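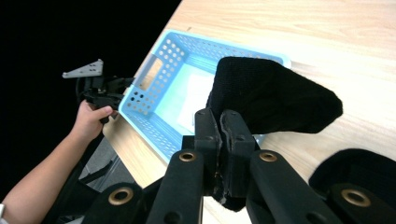

Nadano ハンドグリッパー 左右セット
製造:Wokov
カテゴリ:双腕作業データ収集用機器
状態:受注生産

製品について
Nadanoは、両手に1台ずつ持って使う手持ち式グリッパーのセットです。作業者がグリッパーを通して物をつかみ、運び、放す一連の動作を、手元のカメラ映像と指の開閉量として記録します。記録データは双腕ロボットの模倣学習に使用できます。収集時にロボット本体は必要ありません。

主な対象は、卓上で行う軽作業です。布類の仕分け、かごへの出し入れ、小物の整列、容器の移動などを想定しています。硬い部品だけを扱う場合は、同社のPirasのほうが指先の位置決めがしやすく、価格も抑えられます。布や袋のように形の変わるものを扱う場合はNadanoを選んでください。

セット内容
グリッパー本体(右手用)1台
グリッパー本体(左手用)1台
カメラ 2台(出荷時に本体へ取り付け済み)
上部ブラケット 2枚
記録ユニット 1台
接続ケーブル 一式
標準指 2組(本体に装着済み)
六角レンチ、取付ねじ
校正用シート 1枚
取扱説明書(日本語・英語)

記録用のパソコン、ストレージ、作業台は付属しません。

本体の構造
本体は黒のフレームで、中央に向かい合わせの指が2本あります。引き金を握ると左右の指が同じ量だけ閉じ、離すとばねで開きます。片側だけを動かすことはできません。指は角形のブロックで、ねじ穴を使って交換します。

カメラは指先とその前方が映る向きに固定されています。角度を変更すると校正値が使えなくなるため、通常は動かさないでください。衝突などでずれた場合の戻し方は取扱説明書の「再校正」の章に記載しています。

上部ブラケットは金属製で、位置計測用のマーカーやセンサーを追加するときの土台になります。穴の位置は図面(PDF)で公開しています。何も載せない場合も、付けたままで使用できます。

ケーブルは本体の手首側から出ます。左右のケーブルは長さが同じですが、コネクターの形が異なるため逆には挿さりません。

記録できる項目
カメラ映像(左右)
指の開閉量(左右)
時刻情報(左右共通)
記録の開始、終了、やり直しの操作履歴
作業者が入力したメモ

位置と姿勢の推定は収集後に映像から行います。推定ソフトGanoraの利用権がセットに含まれています。推定の精度は作業場所の明るさと背景に左右されます。背景が一面黒や白の場所では特徴点が不足しやすいので、作業台の周囲に模様のあるものを置くか、ブラケットにマーカーを追加してください。

布を扱うときの設定
標準指のまま、薄手のハンカチから厚手のニットまで扱えます。開閉量のしきい値は初期設定で硬い物に合わせてあるため、布では「把持中」の判定が早く切れることがあります。設定画面で「柔らかい物」を選んでください。

黒や紺の布は、本体の色と重なって映像上の境界が分かりにくくなります。暗い色の布を使う場合は、明るい色の天板か容器と組み合わせることを勧めます。照明を強くするだけでは布の表面が見えるようにならないこともあります。

布の端をつまむと、残りの部分がカメラの前に広がり、容器の縁や反対側の手が隠れることがあります。右手のカメラで隠れた部分を左手のカメラで補えるよう、左右の本体を少し離して構えてください。両方の映像で対象が見えない時間が続いたデータには、Ganoraが自動で印を付けます。印の付いたデータを除くかどうかは利用者が決めます。

容器は、かごのように側面に穴や持ち手のあるものも使えます。ただし小さな穴が規則的に並んだ面は位置推定で取り違えが起きることがあり、そのときは容器の領域を推定対象から外すと改善します。設定は収集後でも変更できます。

導入前の試用結果
弊社では9月から社内で試用を行い、布の出し入れ作業で3,228件の動作を記録しました。使用した布は43種類以上です。作業者は14名で、うち8名はこの種の機器を使うのが初めてでした。

多かった指摘は次のとおりです。

・長く続けると親指の付け根が疲れる
・左手の引き金が右手より固く感じる
・記録開始の音が小さい
・ケーブルが作業台の縁に引っかかる

引き金のばねは現行品で弱いものに変更しました。開始音は音量を選べるようにしました。ケーブルについては固定用のクリップを追加しましたが、台の手前側に体を寄せて作業する場合はまだ引っかかることがあります。手首にバンドで留める使い方もできます。その際は引き金の動きを妨げない位置に留めてください。

疲労については構造上の解決に至っていません。長時間の収集では休憩を挟み、作業者を交代してください。

開発担当のSiiri Rissanenによるコメント
「布は同じ置き方をしても毎回形が違います。きれいに一度でつかめた動作だけを集めると、学習したロボットはつかみ損ねたあとに止まってしまいます。つかみ直しの動作も消さずに残してください。やり直しボタンは、記録そのものに問題があったときだけ押すものと考えてもらえると助かります」

使用上の注意
指の間に手を入れた状態で引き金を握らないでください。
水にぬれた物、油の付いた物には使用しないでください。
ケーブルを持って本体を持ち上げないでください。
顔や書類が映り込む場所では、記録前に周囲を片付け、映る人の同意を得てください。手と腕は通常の使用で映像に入ります。
未成年者が使用する場合は、保護者または指導者の立ち会いが必要です。

手入れと消耗品
指の表面は乾いた布で拭いてください。繊維くずが指の付け根にたまると完全に閉じなくなります。布の作業では、収集を終えるたびに付け根を確認し、付属のレンチで指を外して取り除きます。指を付け直したあとは開閉量の校正が必要です。

交換用の標準指、引き金のばね、ケーブルは個別に購入できます。フレームのみの販売は行っていません。破損した場合は本体ごとお送りください。

よくある問い合わせ

片手だけで使えますか。
使えます。設定で片側のみの記録を選びます。本体を1台だけ購入することはできません。

Pirasの指は付きますか。
ねじの間隔が異なるため付きません。変換用の板を使う方法もありますが、動作保証の対象外になります。

左利きでも使えますか。
使えます。左右の本体で記録できる項目に違いはありません。

自社のロボットの指と形が違っても使えますか。
指の形が大きく異なると、学習結果がそのまま使えないことがあります。図面をもとに同じ形の指をロボット側に取り付ける方法が確実です。

Ganora以外のソフトで処理できますか。
映像と開閉量は一般的な形式で書き出せます。書き出し後の処理についてはサポートの対象外です。

注文と納期
価格はお見積りとなります。数量と、マーカーの要否を添えてお問い合わせフォームからご連絡ください。教育機関向けの貸し出しも受け付けていますが、台数に限りがあり、布作業用の設定済み機は順番待ちになる場合があります。

本ページの記載内容は2019年12月29日時点のものです。部品の仕様は予告なく変更することがあります。最新の図面は、ご注文時に担当者からお送りします。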